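Norkdale Counter Set: data card and README

2019-04-25
By the Ramum data team
6 min read

# Norkdale Counter Set

Norkdale is a set of simulated household rooms for testing one chore: tidying a counter. It was built at Ramum to answer a question we kept getting from people outside the lab, namely whether a machine can clear up after an ordinary person yet. The short answer is sometimes, if the bottle is tall and stands by itself. The long answer is the rest of this file.

## What is in the set

The set holds 1924 start states. Each one is a room, a counter, and a number of loose objects placed on it. A start state comes with still renders, a list of the objects with their poses, and one written instruction in plain English, such as "put the sponge next to the spray bottle" or "move everything to the back."

There are no robot motions in the main download. We tried bundling them in an early version and people ended up training on our planner's habits, so motions now live in a separate add-on called Kaushik. You can use Norkdale without it.

Objects come from a shared pool of household items: bottles, shakers, sponges, trays, soap dispensers and so on. Some are easy to name and some aren't. A few metal and wooden pieces in the pool have been called three different things by three different labelers, and we kept all three names in the file. If your system depends on knowing whether a thing is a funnel or a kettle before it can pick it up, it is better to find that out early.

## The chore

A tidying task has three parts. The system has to find the object it was told about, get hold of it without knocking anything else over, and put it down where the instruction says. A person does this while talking on the phone. Most of the systems we have run can do the first part well, the second part on a good day, and the third part in a loose sense of the word.

Crowding is the main trouble. Objects near a wall can only be reached from some sides, and a trigger nozzle or a thin neck that overlaps something behind it will confuse a depth estimate. Shiny metal is worse, as it picks up the colors of the room. A typical start state has a purple spray bottle toward the front, a chrome piece right behind it, and a green sponge lying flat in the back corner by the wall.
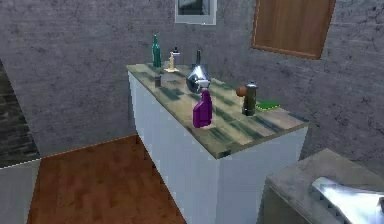
Flat things are hard for a different reason. A sponge on a counter gives a two-finger hand very little to close on from the side, and coming straight down means getting the height right. Our baseline planner, Huveck, tends to press too low and shove the sponge along instead of lifting it. We left this behavior in. Anyone who wants to beat the baseline can start there.

Tall bottles look easy and mostly are. The failures come at the end, when the bottle is let go slightly off upright. Success is checked 3 seconds after release, which catches most of the slow tips.

## How we score

Each attempt gets one of these marks:

- **done** – the right object is where the instruction said and everything else is where it was
- **done, with mess** – the right object is in place but something else moved or fell
- **wrong object** – a clean move of the wrong thing
- **not done** – anything else, including running out of time

The time limit is 30 seconds per object named in the instruction. That is slow by human standards. We picked it after the first round of tests, when a shorter limit turned nearly every attempt into "not done" and told us nothing.

Please report "done" and "done, with mess" separately. Adding them together makes for a nicer number, but a helper that puts away the soap and drops a glass bottle on the floor has not helped. Several write-ups using the old release merged the two and we can't compare against them.

## Splits

- Training: everything not listed in the held-out file
- Held out: 800 start states, with rooms that share floor and wall materials with training but have different layouts of objects
- No separate validation split. Cut your own from training and say how you did it

The same room can show up in more than one start state and from more than one viewpoint. Do not shuffle the stills and split them yourself. Use the room field, or near copies of the same counter will end up on both sides.

## Viewpoints

Viewpoints vary on purpose. Some look across the whole worktop and some look along it, so that a good part of the picture is wall and floor. We were asked to drop the second kind, and we decided against it – a machine in a real kitchen will spend a lot of its time looking at walls.

The angle matters more than we expected. A slim bottle standing in front of a soap dispenser reads as one object to several of the detectors we tried, and turning the view a little fixes it. Flat gray items on a streaked wooden top are the other weak spot. Detectors either miss them or report a hole in the counter. 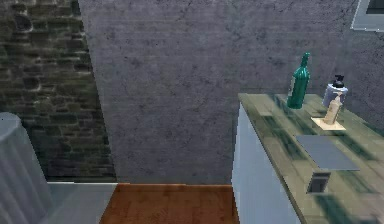

## Known problems

1. The worktop texture is stretched in places and looks blurred close up. It does not affect contact, but it does affect anything that uses texture to judge distance.
2. Shadows are faint. Systems that lean on contact shadows to tell whether an object is resting on a surface will do worse in Norkdale than in a real room.
3. Liquids are not simulated. Every bottle behaves like a solid block of one weight.
4. The sponge does not squash.
5. Small labels on bottles can't be read at the render size. Instructions never refer to them.
6. A few instructions use "behind" from the viewer's side and a few use it from the wall's side. We have marked the ones we found with `frame_unclear`.

## So can they do it yet

Not to a standard anyone would pay for. On the held-out states Huveck does best with one upright object and clear space on both sides. It gets steadily worse as neighbors are added, and it almost never finishes a "move everything" instruction without a mess somewhere. Learned systems we tried did better at picking out the object and no better at putting it down.

Results in simulation should be read as a ceiling. We have not run the set on hardware, and nothing in this card should be quoted as if we had.

## Updates

The next release is planned for July. It should fix the stretched texture and add drawers. Bug reports are welcome if they include the start state ID and the viewpoint number.

Comments (4)

**tinbucket** – Is the 30 second limit wall clock or sim time? My planner is slow to think and quick to move.

**Ramum data team** – Sim time. Thinking is free in this release. Please state your planning time anyway.

**plainjoint** – Agree on the sponge. We got around it by sliding it to the counter edge and gripping from there, but your checker marks that as a mess if it brushes anything on the way. Is that intended?

**okra_77** – The room field is missing from a handful of the training entries, had to rebuild it from the pose files. Will send the IDs.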